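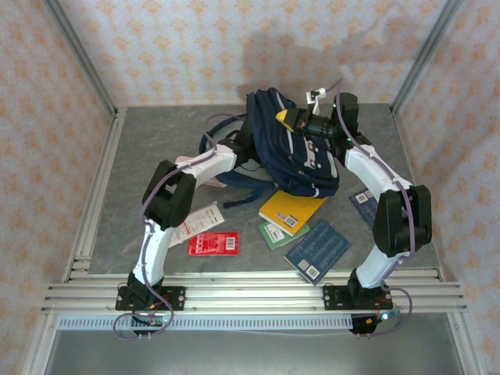 Marites Macaraeg had already put the kettle on when I got to Jutmont on Thursday, and she wouldn't hear of starting until we'd both sat down with something hot and she had found the good biscuits. She has packed school bags there for 18 years, from the days when the whole business fit in one room behind the print shop in Dalgleish and you could shout from one end of it to the other. Schools send in their lists, and Jutmont sends back backpacks with the right books in them. For most of those years the machine that did the packing was Marites and whoever was standing next to her.

"People think it's a silly little job," she told me, "until they've tried it on a hot afternoon with a bag that won't stay open. A box stands there and waits for you. A backpack sort of lies down and gives up! You've got one hand holding the mouth of it and the other hand trying to slide a thin book in without bending the corner, and the strap's wrapped around your wrist, and meanwhile somebody's asking you where the tape is."

So when the manager said that a pair of arms from Rorkier was coming, and that they were going to be taught to pack bags, her first thought was good luck to them. Her second thought came that night at about the time she should have been asleep, and it was a good deal less cheerful.

"I did the sums like everyone did. A good table of us could finish 400 bags in a day in the busy season. I thought, well, if that thing can do it, what do they want us for? And I didn't like to say it out loud, you know, in case saying it gave them the idea."

What happened over the next months was slower and odder than she expected. The arms needed teaching, and the teaching needed someone who knew bags. Marites was asked to come over for an hour a day, then for two, and by February she was spending most mornings at the cell. She would watch the two grippers and tell the engineers what she would have done with her own hands.

"They kept asking me, how do you know which side to hold? And I'd say, I don't know, I just hold it. Well, that's no use to anybody, is it? So I had to go back to my table and pack one very slowly and watch myself, like learning to walk down stairs again. I found out I always turn a book a little before it goes in, so the spine leads. Never knew I did that. All those years!"

Thin books are still the hard part, she says, especially the ones with slippery covers, and she has a soft spot for anything with a proper stiff back to it. She talks about the arms the way you might talk about a nephew on his first summer job, with a lot of patience and the odd sigh. She calls them the left one and the right one. I asked whether she'd been tempted to give them names and she gave me a look, and said she had enough names to remember at Christmas.

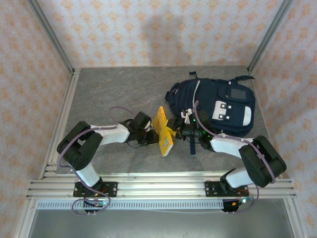 Dindo Sison told me he still isn't convinced, and that he wanted it written down somewhere that not everybody on the floor was won over by a few good mornings. He said the work had been sociable and now it was less so, that four people around a table will talk all day long, and that a person minding a cell mostly talks to a screen. He also said his shoulders had stopped hurting, and that he supposed I'd better put that in as well.

I took this back to Marites, who nodded all the way through it.

"He's right about the talking. I miss that. We used to have the radio on and argue about what to have for dinner. I went to the manager about it and said, look, if you're going to change the work, you have to leave us some of the company. So now we have the break together, all of us, and it's 35 minutes, and no one's allowed to schedule anything over it. We had to fight a bit for that. It was worth the fight."

Other things have changed too. Her pay went up a grade when the training hours became a regular part of the job, though she points out that it took two letters and a long meeting to get there. She has learned to use Clumen, the program that keeps track of which labeled book belongs to which order, and she is now the one who gets called when a list and a bag don't agree. She was frightened of it for the first week and bossy about it by the third.

"The young ones come to me with the tablet and say, Marites, it says there's a book missing. And I say, did you look in the bag? With your hand, right down to the bottom? There it is. The program's very clever but it hasn't got a hand."
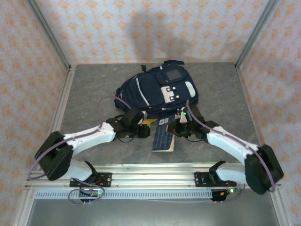 *A navy backpack and a blue notebook between the two arms at Jutmont.*

The large orders still go across the old tables, and when a school wants 200 bags by the end of the week it is people who pack them. Marites thinks that will shift, a little more each season, and she doesn't pretend to know where it stops. What she wants is to be told early. The worst stretch, she says, was the three weeks between the rumor and the announcement, when the floor filled up the silence with every story it could think of, and two women she was fond of left for other jobs before anyone had explained a thing to them.

"If I could say something to another place that's getting arms in, I'd say tell your people on the first day, even if all you can tell them is that you don't know yet. We're grown-ups. We can manage with 'I don't know.' And ask them how they do the job, and write their names down next to what they tell you, so it's remembered where it came from."

I asked if her name was written down next to the bit about turning the book so the spine leads. She laughed and topped up my cup, which I hadn't finished, and said she had checked, and they'd spelled Macaraeg wrong, and she had made them fix it.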